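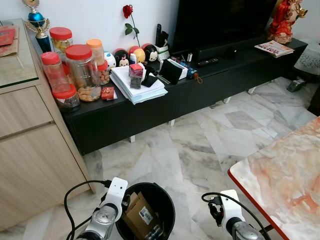 Reditholm low TV cabinet, black – long-term review
Reviewed by Sunita Bisht, 3 Aug 2021

I bought this cabinet in June of last year from the Pramisbridge showroom to replace a taller unit from Jesano. It has had daily use since then. The notes that follow cover assembly, the top surface, stability and cleaning.

Assembly
Flat-packed in two cartons. The instructions are drawings only and mostly clear, apart from step 15, where the back panel is drawn the wrong way round. Two people are needed to turn the body over. I did the rest alone in an evening with a hand screwdriver. All fixings were present, with one spare cam lock.

Stability
The floor is marble tile and very slightly out of level towards the window. The feet have a small range of adjustment, enough to take out the rock. Once level it has stayed level. I checked it again last month with a spirit level and did not need to touch the feet.

Top surface
The length is the main reason to choose this model. Ours has become the general shelf for the room: snack jars at the left end, the four Tsum Tsum figures against the wall behind them, a stack of papers in the middle, then the holder for upright things and the tissue box further along. A shallower cabinet would not take jars with a row of figures behind. The stated load for the top is 50 kg, evenly spread. I have not tested this, but I see no sag in the middle.

The finish marks less than I expected. Plastic jars slide on it without leaving a trail. A ceramic bowl with an unglazed foot did scratch it, near the right-hand end, and the scratch shows from the sofa in low sun. Use a mat under anything rough.

Cleaning
Black shows dust. With the top full, dusting takes far longer than it should, and I now do it once a week, one end at a time. A barely damp microfibre cloth works. Spray polish left a smear that took two further wipes to clear. For comparison, the glass-covered top on our wood-grain drawer cabinet (from Uniyal) shows fingerprints but cleans in one pass.

Against a white wall the black also shows up any gap behind the cabinet. Ours sits close to the wall, so allow for the skirting when you measure.

Price and rating
I paid 2685 including delivery to the door, not up the stairs. The price is fair for the length. A cable slot with a proper cover would have earned full marks, as would a tougher finish on top.

4 out of 5. I would buy it again in a lighter colour.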